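Questions about the Drunow two-arm kit

What does the kit do?
It pairs two arms with black two-finger grippers so you can practise picking up and sorting small things on an ordinary tabletop. Plenty of people begin with toy animals in a bin, and we think that's a lovely way to start.
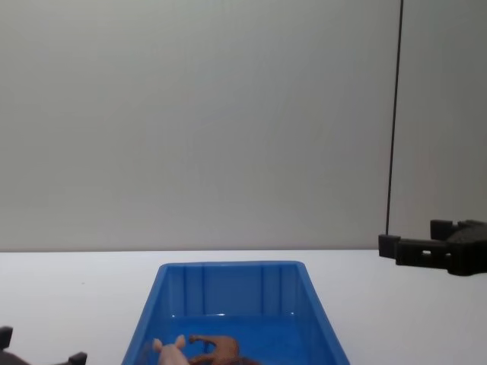
Zullevside, November
We get asked this one most weeks, so do forgive us if you've read it before – the bin and the toys aren't included. Any open-topped plastic bin will do nicely.

Can one arm hold a toy while the other stays free?
Yes, it can! Each arm has its own controls, and a lion held by the mane needs only the one gripper. Do take your time over thin tails and legs, though.

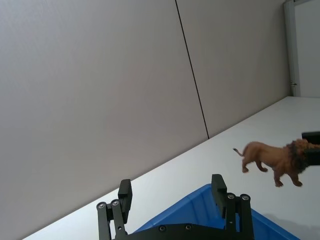 Who do I ask for help?
Enda Nic Aodha answers the support line until Friday teatime, and she's very happy to talk you through setting up both arms, however long it takes.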